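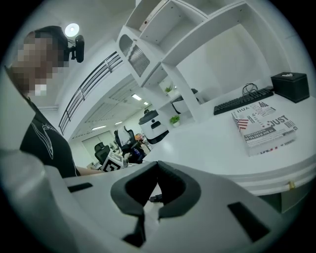 Sidra Yousafzai asked, before the agenda had been approved, what exactly we would own at the end of this that we don't own now. She would like the answer in the minutes. It is under item 3, as far as we got one.

Tralum, equipment planning meeting
2018-10-25, upstairs table
Present: Manuela Parisi (chair), Sidra Yousafzai, Hafiz Liem, Tarmo Kütt, Oda Sjögren (minutes)
Apologies: none

1. Minutes of the August meeting

Approved with one correction. The August minutes say the Andisow quote was "accepted in principle." Tarmo said he did not remember accepting anything, in principle or otherwise. Changed to "received."

2. Where the handheld grippers stand

Hafiz reported. The handheld grippers are in use at the desks and people will pick them up without being chased, which was not true in the summer. He put the share of recordings thrown out at roughly 30 percent. Sidra asked how that was worked out. Hafiz said from the review sheet. Sidra asked whether everyone fills in the review sheet. Hafiz said most people do.

Manuela wanted to know the main reasons for throwing a recording out. Hafiz named three: the operator loses track of what the task was, the marker is lost from view for too long, or the recording is started late. He agreed that only the second has anything to do with hardware. Tarmo asked that this be written down, as the whole of item 3 is a request for hardware.

The small-item tasks on desks (boxes, keyboards, tissue boxes and the like) are going better than the drawer tasks. Small knobs remain a nuisance. Hafiz thinks a different jaw insert would help. He has not tried one.

3. Andisow proposal for Flultitz grippers

Andisow has offered a set of Flultitz handheld grippers, with charging dock and software, for $4,000 plus a yearly service fee of $800. The offer was circulated last week. Two people had read all of it.

Hafiz spoke in favor. The new jaws are wider, the cable is better protected where it leaves the body, and the software checks each recording as it is saved, so bad ones would be caught on the spot.

Tarmo spoke at some length. His points, as I took them down:

The software check is the only part that touches our actual problem, and Andisow will not sell it separately. He asked them twice by email and got the same brochure back both times.

The service fee covers "calibration support," which the offer does not define. When he called, he was told it meant access to a help page.

The jaws on the new model are a sealed part. On ours the rubber comes off and you can put new rubber on. A replacement jaw from Andisow is $100, and the offer says nothing about how long one lasts.

The demonstration in August used a foam block. We do not have any tasks with foam blocks.

Hafiz said the last point was unfair, it was a sales visit. Tarmo said that was his point.

Sidra came back to her opening question. If we stop paying the yearly fee, do the grippers go on recording? Hafiz believed so. The offer says that "full functionality" requires an active plan. Sidra said she would read that as a no until somebody at Andisow puts a yes in writing. As things stand, then, the answer is that we would own the dock and the plastic, and possibly the recordings. Hafiz asked for it to be noted that he thinks this is too gloomy. Noted.

Manuela asked if anyone had worked out what the present grippers cost us in a year, repairs and lost hours together. No one had. She said she could not compare a price with nothing and would not take a vote today.

Decision: not approved, not refused. Back on the list when the written answers are in.

4. Trevor

Trevor is the office name for the mobile robot that was discussed as a second phase, to run the tasks once enough recordings exist. Hafiz had put it in the draft budget as a line without an amount. Sidra took it out again. She does not mind a plan for Trevor, but a blank line has a way of becoming a number after someone has gone home.

There was some discussion of what "enough recordings" would mean. Hafiz said it depends on the task. Tarmo asked him to pick one task, any task, and name a figure. He chose moving a box from one part of a desk to another and said he would need to check before naming anything. Carried over.

Manuela also pointed out that the aisle by the chairs is narrow when people are sitting in them, and that she has not seen a plan in which they get up.

5. Fixed camera and markers

Short item. The printed marker cards get bent at the corners and then stand crooked. Tarmo proposes mounting them on something stiff. Cost is small enough to come out of the supplies budget. Agreed without discussion, the only thing today that was.

Hafiz asked for a second fixed camera over the desks. Sidra asked whether anyone has looked at the footage from a fixed camera in the past month. Oda had, once, looking for a lost badge. Request held over until Hafiz can show one recording that the extra angle would have saved.

6. Training

Oda suggested that an hour spent showing people when to press record might do more for the discard rate than anything in the Andisow offer, and it is free. Hafiz said people had already been shown. Oda had not been shown, and has been recording since the summer. Hafiz will run a session, with everyone attending, Hafiz's own team included.

7. Actions

Hafiz: send two weeks of review sheets to Sidra, complete ones, with the gaps left visible.
Hafiz: training session, date to go round by email. Also the figure for the box task.
Tarmo: written questions to Andisow on the yearly plan, on jaw life, and on a trial at our own desks with our own objects. No foam.
Tarmo: stiff backing for the marker cards.
Sidra: cost of keeping the present grippers for another year, including spare rubber.
Manuela: tell Andisow that the price "held until the end of the month" will have to be held longer, or not.

8. Any other business

Tarmo asked who had signed for the Flultitz sample case. Hafiz had. It is to go back unopened unless Andisow confirms that there is no charge for the loan.

Next meeting when the Andisow answers arrive. Manuela to call it.

Minutes: O. Sjögren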